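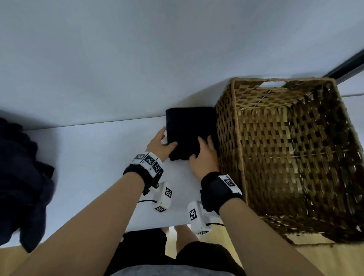 *Page last changed: January 30, 2021*

I have wanted to see a machine fold laundry for most of my adult life, and I will admit that up front so you can weigh everything I write accordingly. I have three children, two of whom play soccer, and a husband who changes his shirt after lunch. When Jana Fröhlich wrote to say that the Ragab workshop in Zelstead was opening its doors for a day, and would I care to come along and write it up for these pages, I had my coat on before I finished reading her note.

Zelstead is a pleasant drive if you take the river road, and a dull one if you don't. I took the river road and stopped for a bun at the bakery by the bridge (the poppy seed ones were gone, so get there before ten). The workshop itself is on the second floor of what used to be a shoe warehouse, 522 Jurilstead Lane. The stairs are steep! There is a freight elevator, and if you ask at the desk they will take you up in it, but you have to ask.

## What they are trying to do

Ragab wants to know whether a machine can do the ordinary chores of a house or a small shop, the sort of thing you and I do while thinking about something else. Folding is the big one. They also work on clearing a table, putting cans on a shelf and hanging up coats, and they have a long wish list taped to the door of the kitchen, with "find the matching sock" written at the bottom in red and underlined twice.

Much of the work, I learned, is done by people. A person sits down at a white table with a heap of clothes on one side and a wicker basket on the other, straps a marker block onto each wrist, and folds. The blocks are white, with black-and-white square patterns printed on them, and a thin black cable comes off each one. The patterns let the computer work out where the wrists are and how they are turned, moment by moment, and all of that gets saved along with the video. Later on the machines are given hours and hours of it to learn from.

I had pictured something with more flashing lights. It is really very homely, a table and a plain wall and somebody in shorts getting on with the washing. You could hear a radio playing down the hall.

What struck me most was how much the hands do that you would never think to mention. I fold shirts every day and could not have told you that I flatten one side with my whole palm while the other hand keeps hold of the fold with the fingers curled over it. Jana says that is exactly the trouble. If you ask people to explain how they fold, they give you four steps, and when you watch them they do something closer to thirty, with little pats and tugs and corrections in between. She made me say my own method out loud and then do it, and I was wrong by the second step.

Dark clothes, by the way, are harder. Black on black hides its own edges, and a camera has as much trouble finding the hem as I do under our laundry room bulb. I felt rather comforted by this.

## The machine's turn

After coffee we went through to the long room where they keep Loltton, which is their name for the two-armed machine (there is a story behind the name, but it was told to me while a compressor was running and I only caught the end). Loltton stands at a table much like the others, and somebody lays a garment in front of it, and then we all wait.

It folded a dish towel first. It did that nicely, I must say, with good square corners, and the group of us clapped as if it were a school recital. Then came a T-shirt. Loltton picked it up by a sleeve, put it down, picked it up by the same sleeve, seemed to consider, and laid it flat. The folding after that was fine. It was the getting started that took the time, because a shirt in a lump can be in any shape at all and the machine has to find a corner it trusts.

The shirt took 267 seconds from the moment it touched the table. I know because they had a clock on the wall, and a retired gentleman in our group read it out to us. He then folded one himself for comparison and was finished before anybody thought to look at the clock, so I can't give you his time, but his sleeves were crooked.

We saw seven shirts go through in all. Three came out well enough that I would have put them in a drawer. Two were what my mother used to call "folded for the car," and the other two had to be rescued. One of them went over the edge of the table entirely, and Loltton carried on folding nothing with great care, which got the biggest laugh of the day. The young engineer at the controls laughed too, and wrote it down.

## So, can they do it yet?

I put the question to Jana over soup. (They feed you! Lentil, with bread, and there was a bean version for people who don't care for lentils.) She was careful with her answer. In a shop, she thinks, a machine could be useful fairly soon for one kind of item at a time, towels in a hotel basement for instance, where everything comes in the same size and no one minds if it works slowly through the night. A family's basket is another matter. There are fitted sheets in it, and tights, and a hooded top with one arm inside out, and whatever the children have left in their pockets.

She would not give me a year. I tried twice.

My own feeling, for what it is worth, is that I would take Loltton home tomorrow for towels and go on doing the shirts myself. I don't need it to be quick. If it started at bedtime and I came down to a basket of squared-off towels in the morning, I would be a happy woman. I would want it to be quieter, though, and our hallway is not wide enough, so perhaps I am getting ahead of myself.

One of the other visitors, who manages a small clothing store, saw it quite differently. She has no trouble with folding at all. What she wants is something to go around at closing time, pick up what customers have unfolded and dropped, and know which pile it came from. Loltton can't move from its spot at present, and it doesn't know a medium from a large. She left her card anyway.

## If you go

The next visiting day is planned for March. Groups are kept small, and you sign up with the front desk at Ragab. Parking is behind the building and fills early. Wear layers, as the long room is chilly and the folding room is warm.

You may bring a garment of your own for Loltton to try, provided it is clean and has no zipper. I brought my husband's good gray cardigan, and was told about buttons at the door, so it spent the day in my bag. I will bring a plain towel next time, and I still owe Jana her soup bowl, which came home with me by mistake along with the leftover bread.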